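Draft good practice guide for robot testing in simulated rooms opens for comment

A draft guide on how robots should be tested in computer-made rooms before they go into real homes has been published for comment by Brurnent, the testing group based in Nastdale. It covers how the rooms are built, what has to be written down during a test and which results may be quoted in public. Comments are open until the end of July.
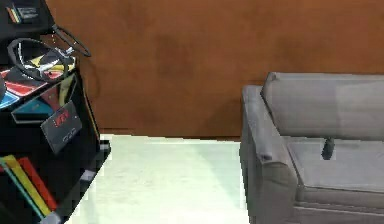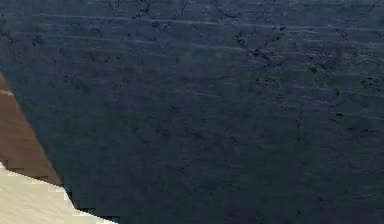 The draft is called Good Practice for Simulated Home Trials and runs to 42 pages. It was written over the winter by a working group led by Morfudd Mostyn, with members from two of the group's partner firms, Plekex and Effiong. A short version was passed round members in the spring, and parts of the wording on camera views were changed after that.

The main point of the guide is that a result from a simulated room should never be given on its own. Anyone quoting a success rate would have to say which room it came from, how many runs were made, how the objects were placed at the start and what counted as a success. If a run was stopped early, it would have to be counted as a failure unless the reason for stopping was set out in the test plan beforehand.

The guide sets a minimum of 500 runs for any figure used in sales material or in a tender. Smaller numbers would still be allowed for internal work and for research papers, so long as the number is stated next to the result. Several members had asked for a lower limit on the grounds of computing cost. The working group kept the higher one, and says in a note that most members already pass it without trouble.

A section on room layout asks for furniture to be drawn at true size and for gaps between pieces to be recorded. Shelves, sofas and tables count as fixed items and have to be listed with their positions. Anything a robot might be asked to pick up counts as a loose item, and its starting position must be varied between runs. The amount of variation is left to the tester but has to be stated.

Camera views take up more space than they did in the short version. Under the draft, every run kept as evidence must have at least one view of the room and one view from close to the work. Both must be stored at the size they were made, without trimming or sharpening. Close views that show only a surface have to be kept along with the others. Testers may not take out single pictures from a run, even if they show nothing that bears on the task.

"We had people sending us very tidy records," Mostyn said. "You'd get the good view all the way through and the other one would have holes in it. If you're trying to work out why an arm missed the shelf, the holes are usually where you want to look."

The draft also deals with surfaces and lighting. Testers would have to say whether the colours and textures in a room were fixed or changed from run to run, and a robot trained in a room could not be scored in that same room unless the report says so in its first paragraph. Rooms would carry a version number. When a room is altered, even by moving one piece of furniture, it would get a new number, and older results could not be carried over to it.

Objects passing through one another, which can happen in simulation and not in a real house, get a page to themselves. A run in which the arm or anything it is holding passes into furniture would be marked as void and listed separately. Reports would have to give the number of void runs. The working group looked at 626 runs sent in by members while it was writing this part, and the draft gives a table showing how each kind of fault was recorded at the time.

Plekex has said it will follow the guide from the day the final version comes out. Effiong supports most of it but has asked for more time on version numbers, which it says would mean renaming a large set of rooms already in use. The draft at present gives members six months to make the change.

The guide does not replace safety testing on real machines, and its opening section says so. A robot that has done well in simulated rooms would still need to be tried in a real one, at low speed and with a person at the stop button, before any claim could be made about its use in a home. The guide sets no pass mark. Brurnent says that is a matter for buyers, who will know what they want the machine to do.

There is no plan for a certificate. Members who follow the guide will be able to say so in their reports, and Brurnent will ask to see the records behind a sample of those reports each year. Records would have to be kept for 2 years after a report is published. A member that cannot produce them would be asked to withdraw the report or run the tests again.

Smaller firms had raised the cost of storing that much material. The draft allows them to keep records with another member, or on Brurnent's own system at Nastdale, where space will be free for the first year. Charges after that have not been set.

Comments can be sent by anyone, whether or not they belong to the group, and should give the section number they refer to. Brurnent will publish them together with its replies, leaving out names where people ask for that. An online meeting for questions will be held at 2pm during the comment period, and joining details will go out with the members' newsletter.

The working group will meet again once comments have closed. Mostyn said the camera section and the rule on void runs were the parts she most wanted people to read closely, and that the list of terms at the back still needed work.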